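Visits > Trade and industry > Injection moulding > Pruvberg open day

Pruvberg open day, 29 Mar 2023

Pruvberg moulds thin-walled storage and packaging parts for the hardware and craft trades. The site opens to outside visitors twice a year, in spring and in October. The spring tour took two hours and covered material intake, the press hall, tool maintenance and the finishing area. Safety shoes were lent at the gate. Ear protection was compulsory in the press hall.

Material arrives as granulate in octagonal cartons and is drawn through overhead pipes to the dryers. Polypropylene needs little or no drying. The tinted polycarbonate used for lids and covers does, and is held in the dryer for 4 hours before use. Colour is added at the press as masterbatch. The transparent grades are run on two presses only, to limit contamination by dark specks when the colour is changed.

The press hall has 30 machines, most of them supplied by Hellström. The press nearest the entrance was running a divided box insert on a cycle of 41 seconds. Most of that time is cooling. Thin internal walls are harder to fill than the outer rim, and the melt must reach the far corners before it freezes off at the narrow sections. The walls also taper slightly from base to top. Without the taper the part grips the core as it shrinks and the ejector pins mark or puncture the floor of the cells.

Sink marks were discussed at some length. They form where a wall meets the base and the plastic is locally thicker. The usual remedy is a thinner rib, but a thinner rib fills less well, and the final figure is settled by trial at the press. 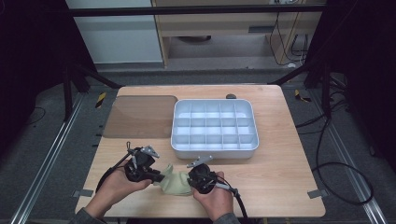 Closevetti, who buys compartment trays for a range of screw assortments, objected that the taper wastes room in a small cell and that customers do notice it. The reply from the Pruvberg side was that half a degree per side is the least they will quote for on a polished tool, and that textured walls need more.

Tool maintenance occupies a separate room with its own crane. Each mould has a card recording shots, repairs and the state of the vents. The card on the bench showed 2,031 shots since the last cleaning. Blocked vents cause burn marks at the end of the flow path, and the tool is normally pulled before these appear.

Regrind is handled by Ollenero, a contractor on the same estate. Sprues and rejects are sorted by grade at the press and collected daily. The material comes back as chips and is blended into the dark grades only.

The finishing area was shown last and rather quickly. Visitors wanting to see the drying plant in more detail should ask at the gate on arrival, as it is left out when the group is large. Parking is on the north side, past the weighbridge.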